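Ticket 273: Ranard colour laser, pale greys printing as blank paper
Site: Grinddale, upstairs office
Opened by: Dayana Arellano
Assigned to: Ljubica Lazarević
Status: Closed, with reservations
Opened: Jan 20, 2018

Dayana Arellano wrote:

The upstairs Ranard has stopped printing light grey. Anything dark is fine. Text is fine. Shaded rows in tables have gone, soft shadows under things have gone, and the pale grey band across our letterhead is missing from everything I've printed this week. It was there before Christmas, I have letters to prove it. Živko says it's the toner and I should shake it. I have shaken it. Please could somebody look, the spring booklet is meant to go out from this machine and half of it is pale grey.

Ljubica Lazarević wrote:

Picked up. Before anyone shakes anything else: is it every computer or only yours? And is it the same when you use the copier glass? Put the old letterhead on the glass, press copy, tell me if the band comes out.

Also please don't replace any parts. I know there is a box of them under the desk.

Dayana Arellano wrote:

Same from my computer and from Drita's. Copying from the glass I get a band but it's blotchy. So better than printing, worse than it should be.

Živko had already put a new black toner in before I wrote to you. Sorry.

Ljubica Lazarević wrote:

Did it make any difference?

Dayana Arellano wrote:

He says yes. I can't see it.

Ljubica Lazarević wrote:

Then I'll put that down as no. Was the old one empty?

Dayana Arellano wrote:

The panel said 77% left.

Ljubica Lazarević wrote:

Keep it. Put it back in its bag, write the date on it, and it goes back in when this one runs out.

Moving on. I rang Raltemport, who hold the service contract, and was told by a very confident man that light greys vanish when the drum is worn, and that they can have a drum to us by the end of the month. I asked how a worn drum tells the difference between a print and a copy. He said it can be intermittent. Everything can be intermittent. I've asked him to hold off on the order until I've been on site.

From the panel menu: drum life 86%, no errors stored, last calibration "completed". It doesn't give a date for the calibration, which I'd have liked.

Živko Delić wrote:

Copying me in would have been polite. I've looked after that printer for years and it is nearly always toner or drum. The page I did after the swap was clearly darker. If Raltemport are saying drum then it's two people saying drum.

Ljubica Lazarević wrote:

You're copied in now. You said toner, they said drum, so I make it one each. Do you still have the darker page and the one from before?

Živko Delić wrote:

I have the darker one.

Ljubica Lazarević wrote:

Right.

On site, morning.

Printed the machine's own test page from the panel, no computer involved. It has a strip of grey steps along the bottom, white at one end and black at the other. All the steps are there. The lightest two are faint but you can see them without going to the window. I marked the page A and left it in the tray folder.

Printed the same sort of strip from Dayana's computer. The first three steps are plain paper, then grey starts rather suddenly. Marked B.

I don't see how a drum does that. The same drum made both pages, a couple of minutes apart. It could be two faults at once, I suppose, and the blotchy copy does bother me, so I'm not throwing the drum idea away. I am not paying for it today either.

Changed on Dayana's computer, one at a time, printing B again after each:

Toner saving: was off. Turned on, worse. Turned off again, same as before.
Quality: was Normal. Set to Fine, edges neater, pale steps still missing.
Colour or mono: no difference to the pale end.
Paper type: was Plain. Set to Heavy, no difference, slower.
Printed from a different program: no difference.

Drita suggested it was the screen being too bright and making us expect greys that aren't in the file. Fair question and a better one than most I've had on this. I checked the letterhead file and the band is a proper light grey. It is in there.

We needed something other than strips, as people look at strips and see what they hope to see. Used a picture, nearly all white with soft shadows on it, and printed it at half a page.

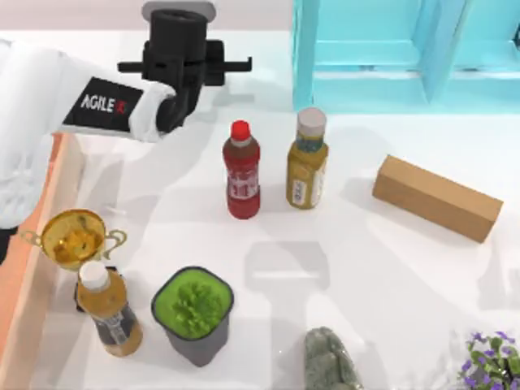 Original as on screen. Compare the faint grey shadows on the white tabletop.

On paper the bottles in the middle came out with nothing under them at all, and the tabletop was the same bare white as the margin. Dark parts were fine, the black gripper and the lettering on the arm could have come off any decent printer. I printed it three times. Živko thought the second was a bit better. I shuffled them behind my back and asked him to pick it out again, and he picked the third.

Dayana Arellano wrote:

Just adding that I tried the heavier Charbonneau paper because the box says it gives richer tones. It doesn't, not here. The band is still missing, only on nicer paper.

Ljubica Lazarević wrote:

Thank you, that saves me opening a ream. Please don't use any more of it on tests, there are 900 sheets put by for the booklet and I'd hate to be the one explaining where they went.

Two things I should have asked on day one. Has anyone installed anything on these computers since Christmas? And was the printer moved?

Drita Kovačević wrote:

Nothing I know of on mine. It did restart itself one night in the first week of January and the printer came back with a slightly different name, it has "(2)" on the end. I thought nothing of it. Nobody moved the printer but the window behind it has been open since the heating got stuck on, so it gets the damp.

Dayana Arellano wrote:

Mine says (2) as well, now I look.

Ljubica Lazarević wrote:

Now we might be getting somewhere. I say might, having been somewhere before.

So there's a new copy of the printer on both machines, which probably means a new driver with its own settings. I went through every tab. Under Advanced there's a thing called "Background clean-up" and it was set to High. On the old driver the same box exists but sits on Off. The help text says it "improves the appearance of documents". No mention of how. I'd guess it decides that anything nearly white was meant to be white.

I don't want to repeat the toner business, so:

Clean-up High: first three steps missing.
Clean-up Low: first step missing.
Clean-up Off: all steps there, lightest two faint. Same as page A as far as I can judge.
Clean-up High again: first three missing again.
Off again: back.

On and off twice, and it followed the setting both times. I then had Drita do it on her machine with me out of the room, so I couldn't be accused of willing it on. Same result. Letterhead band is back. Reprinted Drita's picture and the shadows are there, a little lighter than on the screen.

Jhosep Ospina wrote:

Jhosep at Raltemport, taking this over from my colleague. Good find on the setting. We do still recommend the drum, as the customer reported blotchy copies, and a fresh drum would give the best result overall. I can book it in with the quarterly visit.

Ljubica Lazarević wrote:

Thank you Jhosep. The customer is me, more or less, and what I'd like first is an explanation of the copies that doesn't cost anything. The glass doesn't go through the driver, so the setting can't be to blame for that part. What would you check if you weren't allowed to sell me a drum?

Jhosep Ospina wrote:

Ha, understood. I'd clean the glass and the white strip under the lid, shut the window, take out the paper that has been sitting in the tray and put in some from a sealed pack. Then run a calibration from the panel with the new paper and copy the letterhead again. If it's still patchy on dry paper I'd say drum and mean it.

Ljubica Lazarević wrote:

Done in this order, copying the letterhead after each.

Glass and strip cleaned: perhaps slightly better. I wouldn't swear to it.
Fresh paper from a sealed pack: clearly better, the blotches are mostly gone.
Calibration: no change that I could see.

Put the old tray paper back in to be sure and the blotches came back. So, damp paper. I'm fairly content with that, though it has only been tried on one afternoon.

What I can't tell you is why the new driver arrived or why it has that setting on High. I've asked. The reply thanked me for my feedback.

Živko Delić wrote:

For the record I said on the phone the paper felt soft.

Ljubica Lazarević wrote:

You may have done. It isn't in here.

Left in place: old (non-2) printer entry removed from both computers, the new one renamed Upstairs, clean-up Off and saved as the default. Drum not ordered. Pages A and B and the letterheads are in the folder behind the printer, please leave them there.

To do: Dayana to print one booklet page before the full run and look at the pale panels in daylight. Heating to be reported separately, it isn't mine. If the computers restart themselves again, check the printer name and then Advanced before touching any toner.

Dayana Arellano wrote:

Printed pages four and five, panels are there on both. Window is shut and it's boiling.

Ljubica Lazarević wrote:

Closing. Reopen if the band goes missing again, and I won't be astonished if it does.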